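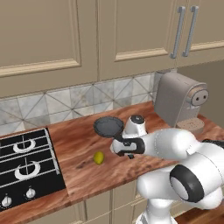

A small black frying pan over a warm, reddish-brown wooden counter.

The Pan You Already Own

My grandmother kept one frying pan on the stove all year long, and when I was small I believed it was part of the stove, the way a knob is. It went with her through three apartments and a house in Cerkadmont, and it cooked (by my best memory) every egg I ate before I was ten. When it came to me one August, wrapped in a bath towel, I had 21 pans of my own and didn't love a single one of them.

I suspect plenty of you have a cabinet like mine was. You buy a pan for pancakes, then a pan for fish, then a deep one from the Ghoneim catalog in a color you were sure would cheer you up in February, and pretty soon you can't get the door shut without leaning on it. I gave most of mine away that fall, a couple at a time, and I still miss the deep one a little!

A small pan teaches you to cook in small amounts, and I've come to enjoy that more than I expected. Two eggs, a handful of mushrooms, one thick slice of bread fried in butter until the kitchen smells like a Sunday at somebody's aunt's house. You stand right there with it, too, because a small pan heats up fast and will burn your garlic while you're hunting for the pepper.

As for looking after one, my grandmother's rules were few and she was not shy about repeating them. Let it cool before it goes near the sink. Dry it all the way, handle included. Don't stack anything on it, and if you must, put a dish towel in between. She would have had words for the way I treated my first nonstick, which I scrubbed with steel wool in a rented kitchen on Pondent Street and then blamed on the store.

Hers is on my back burner tonight with half an onion going soft in it. I haven't decided what the onion is for yet, but there's rice left over from yesterday, and probably an egg.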